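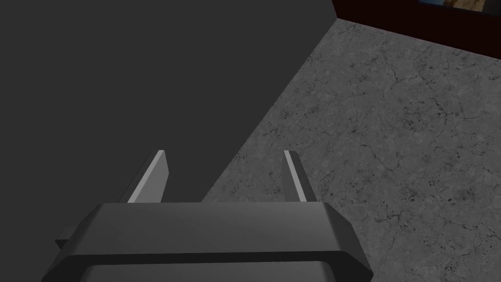

Most home robot builds are specified from the outside. The builder writes down reach, payload, degrees of freedom and a price, and draws the machine from the front, as a visitor would see it. I think this is the wrong order for anything with a gripper on it. The first document should be the view from the wrist, because that is where the contact task is won or lost, and it can be had before a single bracket is printed. With the jaw open and nothing in it, our housing still spans most of the lower half of that view. What is left over for perception is some cracked concrete floor, a large dark gray surface and a strip of maroon wall. A front elevation would have told us none of that.

The build in question is Bridix, a two-armed machine with parallel grippers that Aleksandra Witkowska and I have been putting together in the shared workshop at Brilstead. It exists at present as a set of machined parts in a cupboard and a simulated room on a desktop computer. We began the room in January, meaning to spend a week on it. It has taken far longer than that, and my argument is that this was the best-spent time in the project, for reasons that differ from the ones usually given for simulation.

The usual reasons

The standard case for simulating first is safety and cost. A simulated arm that drives itself through a bench can be reset with a keystroke. A real one needs a new gearbox. This is true and I have no quarrel with it, but on a home build it is a weaker case than it sounds. Our joints are small and current-limited, and the emergency stop is within reach. The worst collision we can stage would break a printed finger, and a finger is an evening's work.

The second standard reason is volume. One can run 1,000 grasps overnight and call the result a success rate. I distrust these numbers when they come from a two-person project, and I include ours. A success rate is a property of the contact model as much as of the controller. Friction coefficients in a hobby simulation are typed in by hand, usually by someone who wants the grasp to work. Our first configuration had fingertips with the grip of fresh rubber against everything in the room. The percentage it produced was excellent, and it described a machine we can't build.

What the simulated room does give, cheaply and with little to argue about, is geometry. Where the housing sits in the view is a matter of a few dimensions and a lens. Occlusion is a matter of straight lines. If the right finger covers the edge the controller is meant to track, it will cover it in the workshop too, and no tuning of friction values will change this. I would ask anyone starting a build to treat the simulator as a drafting tool with a camera in it and to postpone belief in everything else. 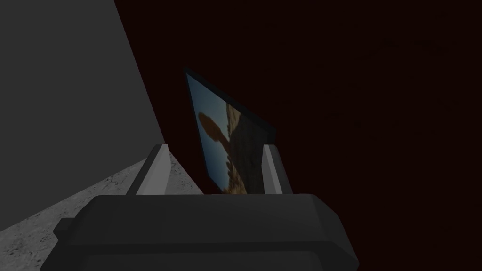
The corollary is that the task objects should be chosen for their geometry too. Almost every beginner's scene contains a cube. A cube is a generous object. It presents parallel faces in several orientations, it has a center of mass where one expects it, and it is short enough that the gripper can look over the top of it. A person who tunes an approach on cubes has tuned it on the easiest case in the house. Thin flat things are a fairer test. Book covers, trays, cutting boards and picture frames make up a good share of what a domestic machine would be asked to move, and each of them has one dimension that grips well and two that do not.

A flat object also makes a fool of the depth estimate. Seen face on, it is a large target with plenty of texture. Seen at a steep angle, it shrinks to a skewed sliver, and a dark border against a dark wall gives an edge detector very little to work with. We argued over this for some time. Aleksandra wanted to brighten the walls. I wanted them left alone, on the grounds that the corner of a real room at night is dim and that the people who own such corners are not going to repaint them for our benefit. The walls stayed as they were.

There is a further point about surfaces which I had not appreciated. A frame with a photograph in it contains a second world with its own horizon, its own rocks and its own lighting. A segmentation routine that has been taught about solid objects will readily find solid objects inside the photograph. The desert pictures in our room are useful for exactly this. A boulder in a print has shading, an outline and an apparent bulk, and none of it can be picked up. I would now put at least one printed picture in any test room, and I would put it low, within reach, where the routine has to make a decision about it.

We log every change to the room in a plain text file, including the ones we reverse. The file has 134 entries. Reading it back is mildly embarrassing. A large part of it concerns the camera mount, which we moved outward by small steps, each time persuading ourselves that the fingers were now clear. They never were entirely clear. A wrist camera that can see between two fingers will also see the two fingers, and past a certain offset the mount starts to catch on shelves. We settled on a position in which the inner faces of the fingers are visible and well lit, and the controller uses those faces as a reference. Had we done this in aluminum, each step would have been a new plate.
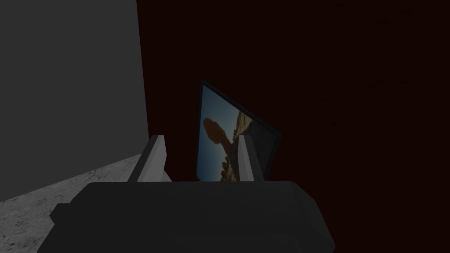 What the room got wrong

I don't want to oversell it. Three faults in our room survived for months, and at least one would have reached the hardware.

The first was light. Our simulated lamps do not flicker, do not age and do not reflect off the operator's shirt. The pale finger faces that the controller relies on are pale because we gave them a pale material. On the printed parts the same faces will collect fingerprints and graphite. I have no good answer to this except to dirty the material in the simulator on purpose, and I admit the dirt is a guess.

The second was mass. We had entered the finger mass in the wrong unit. The simulated gripper stopped dead at the end of every move, and we took this for good control. Anyone who has held a real gripper on the end of a long link knows it does nothing of the kind. Arsen Hrynyshyn, who had borrowed the file for a build of his own, caught it on reading the joint table. A simulator will accept an impossible number without complaint, and the picture it draws from that number looks the same as the picture it draws from a correct one.

The third was the room's neatness in a sense other than dirt. Everything in it stood exactly where the file said. We now shift the loose items by a small random amount at each reset, which is an ordinary practice and one we should have adopted on the first day. The shift found a bug in our approach planner almost at once. The planner had been relying on a coordinate that was typed into it during an early test and never removed.

The case for the overhead view, and against it

The wrist view is not sufficient on its own. It says nothing about where the elbows are, and on a two-armed machine the elbows are a standing problem. For that we keep a second camera up by the torso, looking outward over both arms. It shows the shelf, the door and the strip of floor below the door, and on most days it is the view I consult last. I find that people who come to look at the project prefer it. It looks like a robot in a room. The temptation is to tune for it, to make the arms rise together and the grippers come to rest in tidy positions, and I have lost several evenings this way.

My rule is that the torso camera may veto a motion and may never propose one. If it shows a link about to meet the shelf, the motion is discarded. Everything that concerns contact is decided at the wrist. The rule is crude and it costs us some speed.

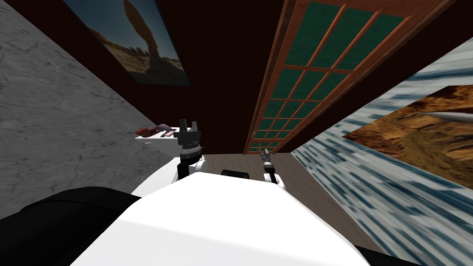
Severyn Holovko objects that the rule confuses a debugging habit with a design principle. His own build, Flistenari, plans from the body camera and uses the wrist only for the last stretch of the approach, and he argues that a machine which cannot see its target from the body should move the body. In his view our trouble with the housing filling the wrist image is a reason to make a slimmer housing, and the months spent on camera offsets were months spent defending a bad part.

I accept the point about the housing. It is wide because the motor we had on hand is wide, and a motor chosen today would be a different one. I do not accept the rest. Moving the body to see better assumes there is somewhere for the body to go, and a narrow floor between a wall and a door does not offer many places. A machine meant for a house will spend its working life in positions where the body camera is badly placed. The wrist, by construction, is always near the work.

Where we agree is on order. Both of us rendered the view first and cut metal second, and both of us threw away a bracket design before it existed. For a two-person build on a workshop bench I would put that ahead of any benchmark. Draw the gripper, put the camera on it, set something thin and dark-edged in a poorly lit corner, and look at what remains visible. If it isn't enough to work with, the drawing is still only a file and can be changed the same evening. Our own next change is the motor, and the housing will be redrawn around it before the parts come out of the cupboard.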